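Last updated: May, 4.15pm

Clovlow is coming back for a second series, and there's a Plomo crossover in it

By Eifion Vaughan
May

Great news for anyone who stayed up far too late with the first run of Clovlow - the harbour-town detective drama has been renewed, and this time it gets eight episodes instead of six!

The new series picks up 34 days after the finale, with Inspector Pichon suspended and living above the chip shop. The missing ledger is still missing, and so is her brother.

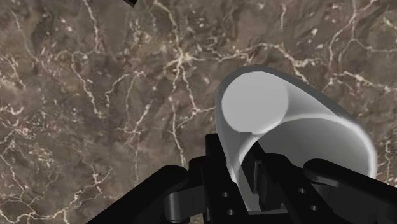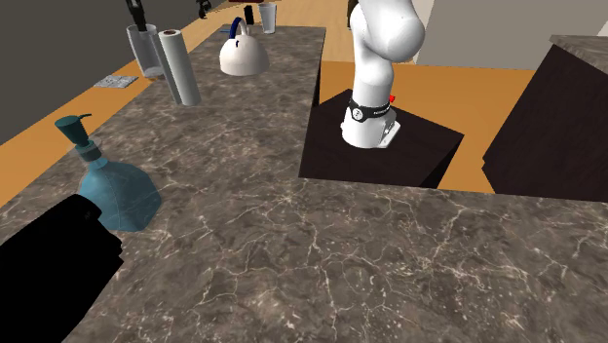
Where does Plomo fit in?

Fans of the older show will remember locker 1573, the one that stayed shut right through to the last episode. Well, the key turns up in Clovlow's opener, in the pocket of a man who won't give his name. The writers have confirmed it's the same key - same dent, same bit of green string - and I may have cheered out loud when I read that.

You won't need to have seen Plomo to follow the story, but the second episode (titled "Clukik", after the ferry in the old series) should be a real treat if you have. I've already started my rewatch.

Filming begins this summer, with the main cast all returning. A start date for the series hasn't been announced yet.

Contact us | Copyright, all rights reserved | Back to top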